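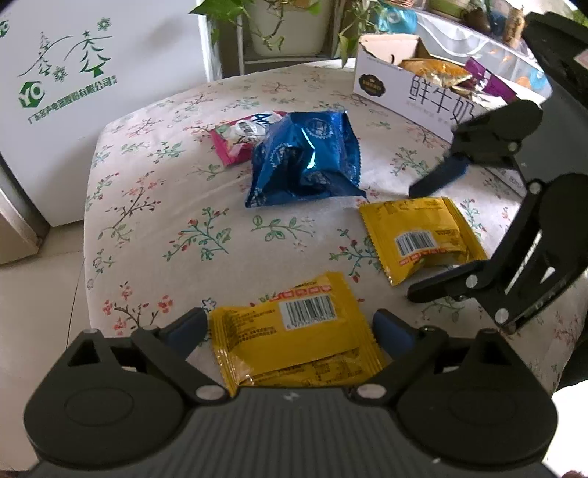 Snack boxes for the Rondgate walkers, packing day at Katia's. Short page this time, I'm typing it between two other jobs so forgive the spelling. We did the whole lot on the dining table again – same as March, Assunta Galli's flowered cloth and all, she says it stays on no matter what. Yellow packets are the salty ones, blue is the sweet, and the pink and white was my pick. White box at the back of the table. 70 boxes on the list, 60 spoken for before we even started.

The list
Katia Vitale wrote it, Katia changed it, Katia lost it. Found under the phone book. Two salty, one sweet, one surprise per person, and no nuts for the Collon group – PLEASE check the sheet before you swap anything.

The cloth
People keep asking. Cream and pink, flowers, from Assunta's mother. Not for sale, not for loan. Wipes down fine with a damp sponge and a drop of dish soap. Do not put it in the dryer, ask me how I know.

Packing order
Heavy stuff on the bottom, packets on top, flat side down. If you stand them on end they pop open at the seam when the lid gets pushed. We lost nearly 9 that way last year. Tape once across, not twice, the kids can't get in.

Labels
Barcode side up if you can manage it, makes the count quicker at the other end. Orkholm stop wants names on the lid in marker, everybody else gets a number.

Pick up
Evangelista hall, side door, from 9 in the morning. Bring your own bag, we ran out. If your coming from the Collon side park behind the bakery and walk over, the front lot is for the bus.

Still need
Tape, the wide kind. Two markers that work. Somebody with a van for the Orkholm boxes. Call Katia, not me – I'm at work til late all this week.

More pictures when I get the rest from Assunta.

Updated 10/17/24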